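Interior Finishes, Session 4: Paint, Sheen and Why Walls Look Tired

Notes to go with the talk. If you missed it, read these and borrow somebody's sketches, as I drew a lot on the board and I'm not redrawing it all!

1. Where we'd got to

Last time we did plaster and primers, and I promised I'd get on to colour. I lied slightly. Before colour we need sheen, which most clients never ask about and then complain about for years.

Sheen just means how much light bounces straight back at you. Flat matt scatters it, so bumps and old filler disappear. Gloss throws it back in one go and shows you every lump. Eggshell and satin sit in between (and no two makers agree on where, so always get the tin open and try it).

2. The trouble with matt

I love matt paint. I have it all over my own house and I moan about it constantly. Rub it with a sleeve and you get a shiny patch, rub it with a damp cloth and you get a bigger one — we call this burnishing. Scrubbable matts are much better than they were, but go gently all the same.

Esther Rotich's study of the Besness flats is in your reading pack. She went back to 25 hallways and scored the walls at hip, elbow and shoulder height. Read the chapter on corners even if you skip everything else. The repainting budget was 2,000 pounds a year and nearly all of it went on the bottom half of the stairwells.

3. Light from the side

Hold a torch flat against a wall at home tonight. Horrible, isn't it? Decorators call this raking light, and a window at right angles to a long wall does the same thing all morning. Check your surface in the light it will live in, and check it again around four in the afternoon in January, when the sun is low.

4. Marks, and how to talk about them

Please stop writing "dirty" in your survey sheets. Try smudge, scuff, streak, scratch or speck, then say which way it runs and roughly how high up it is.

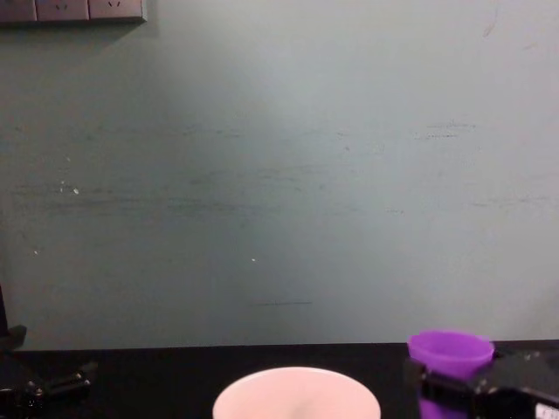
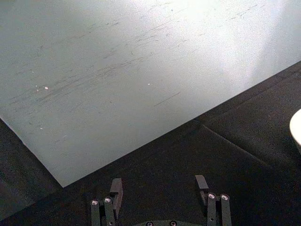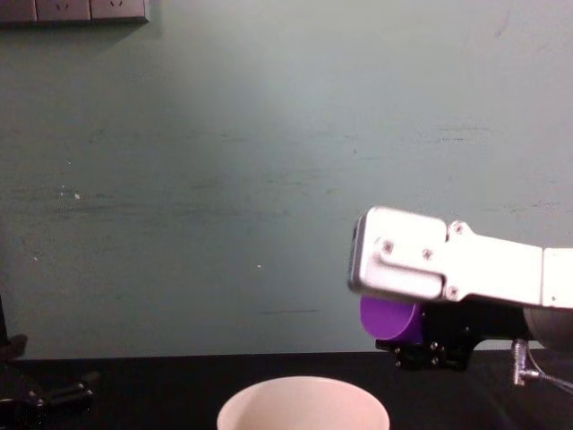 Faint scuffs and streaks on pale or muted surfaces, all three.

5. For next time

Pick one wall you walk past every day and fill in a survey sheet for it, using the words from section 4. One side of paper is plenty. Bring a paint card too, Stida or Bomitz or whatever your local shop has, and mark the colour you think is nearest. We'll compare them under the lamps in the workshop.

Reading: Rotich, the corners chapter, and the table on page 379 of Kashyap if you want the sheen numbers.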